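Judemholm extends free well water tests through April

Homeowners in Judemholm who draw their drinking water from a private well will have until the end of April to get it tested at no cost, the town said after a vote by the board of selectmen.

The program had been set to close when the original 80 kits were gone. The last of those was picked up well ahead of schedule, and the town clerk's office has kept a waiting list since then. The board agreed to pay for more kits out of the public health budget.

"We had people calling who had lived in the same house for 18 years and never had the water looked at," said Seema Mathur, the town's health officer. "Some of them didn't know where the well cap was."

Private wells are not covered by the rules that apply to the public supply, and owners are responsible for their own testing. The town's kits cover bacteria, nitrate, lead, arsenic and hardness. 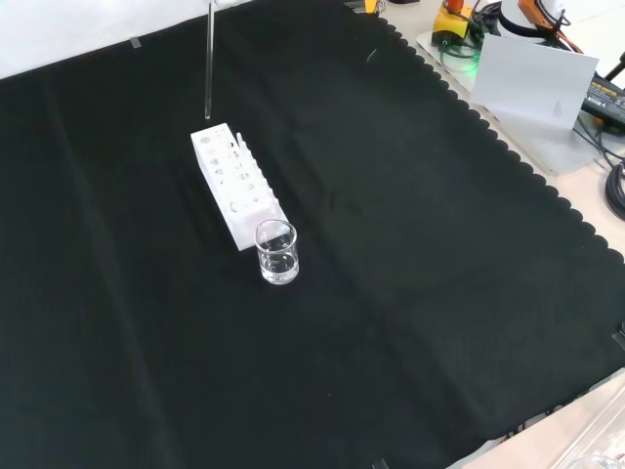
How to get a kit

Kits can be picked up at the clerk's window at town hall or at the front desk of the Tillier branch library. Each household may take one. Residents need to show a utility bill or other proof of address.

Samples should be taken from the kitchen cold tap in the morning, before any other water is used. The bottles have to be returned to town hall by 4 p.m. the same day. Samples handed in later will not be accepted, and the resident will be asked to start over with a new bottle.

Results are mailed to the homeowner, and the town gets a copy with the street number removed.

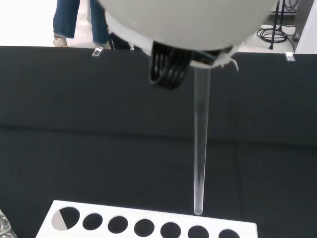 A glass test tube over a white rack. Photo: Erhan Ersoy

Most of the interest so far has come from Prondgate Road, where several wells are shallow and were dug by hand. Viktória Gulyás, who lives near the north end of the road, said her results showed bacteria and that she had the well disinfected the following week.

"It tasted fine. It always tasted fine," she said. "I'm glad I sent it in, but I was buying bottled water for a while and that adds up."

Levente Szénási, who chairs the board, said 5 households have asked about connecting to the town water main. He said the main now stops short of Prondgate Road and that an extension is not in this year's budget. 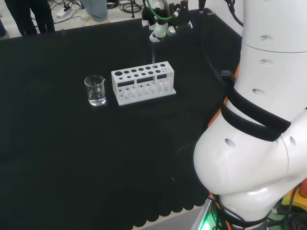

A white robotic arm with its gripper above a table. Photo: Erhan Ersoy

The board will take up the question of a longer main when it starts work on next year's spending plan. Residents with questions about a result can call the health office on weekday mornings.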